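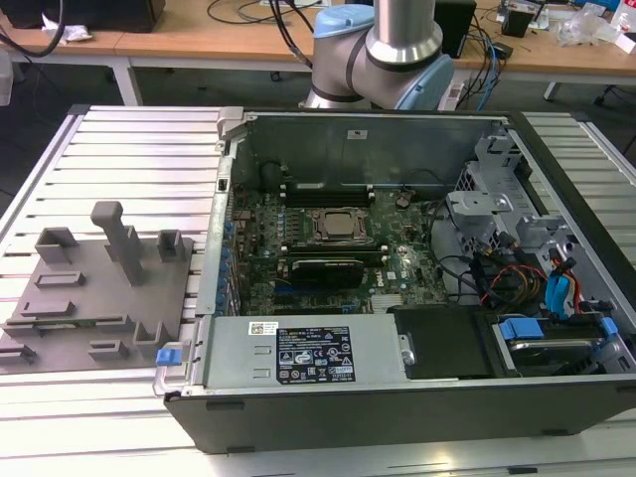
Cell notes / Disassembly bench

April, Bedbridge shop. Afternoon, started at 3.

Fixture plate is back on the slats. I reprinted it in gray with the T-top peg moved inboard, because the old one was too close to the chassis. Re-zeroed the arm against the peg and saved the new base frame as 826. Please don't load the old one. Krum Todorova has it on the Tkachuk drive if we need to compare.

Chassis goes down on its side, panel off, drive bays to the right, power supply toward the plate. If it sits crooked to the slats every taught point is off by the same amount, so square it first and then check one point only. The CPU socket bracket is a good one to check on when the cooler is out.

Ran the arm at low speed over the power supply latch and the memory slots. No faults. Joint 3 cable still rubs a little when the arm folds back. Put a new sleeve on it, look again next week. 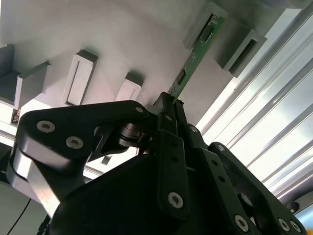
Fingertip pads are next on the list. Prornum says to change them at 2000 cycles and we are past that on the left one. The wear matters most on boards, where the pads only get a thin strip of green to hold and the chip and the small connector leave little flat area between them. Going into a slotted holder, the gold contacts lead, so any tilt in the grip shows up there first. I backed the closing force down to 15 on the controller scale and will leave it there until the new pads are in.

Went over the hex screws on both finger links with the small driver. Two on the right link took a bit of a turn. Threadlocker next time the gripper is off.

To do:
Order pads from Brundon, both sides
Reteach the holder approach after the pads are changed
Print a spare plate
Copy 826 to the backup controller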